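Storing winter clothes in a small apartment, how do I stop the musty smell?

Posted 17/05/2019 in Home & Laundry

domilau177
I have one closet and a bed with storage drawers under it. Every October I take my heavy stuff out and it smells stale, even though it went in clean. I've tried dryer sheets and they only cover it up. Do I need vacuum bags or is there something cheaper? The building is old and the outside wall gets damp in spring.

3 replies

Chowdhury
Vacuum bags are fine for synthetics. I don't use them for wool or down, they come out flat. The smell is usually moisture that was in the clothes when you packed them. After washing, hang everything for a full day in a dry room, then fold it. Leave a gap between the drawer and the damp wall if you can. Wipe the drawers out with white vinegar and water and let them dry with the fronts open.

militz_8
cedar blocks. sand them once a year

Prelus
Agree with the first reply about drying. I would add that how you fold matters too. Tight rolls hold stale air, so I fold flat and keep the stacks low, no more than eight pieces in a drawer. I do the folding on the bed, dark things first.

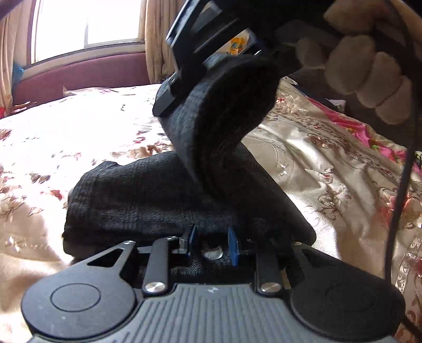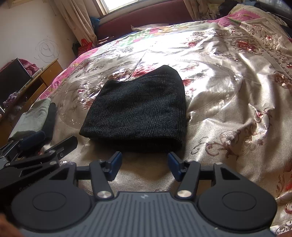 Other things that helped me
Baking soda in an open jar, changed every couple of months.
A cheap humidity gauge. If it stays over 60 percent in there, get a small dehumidifier.
Cotton pillowcases in place of plastic bins for sweaters.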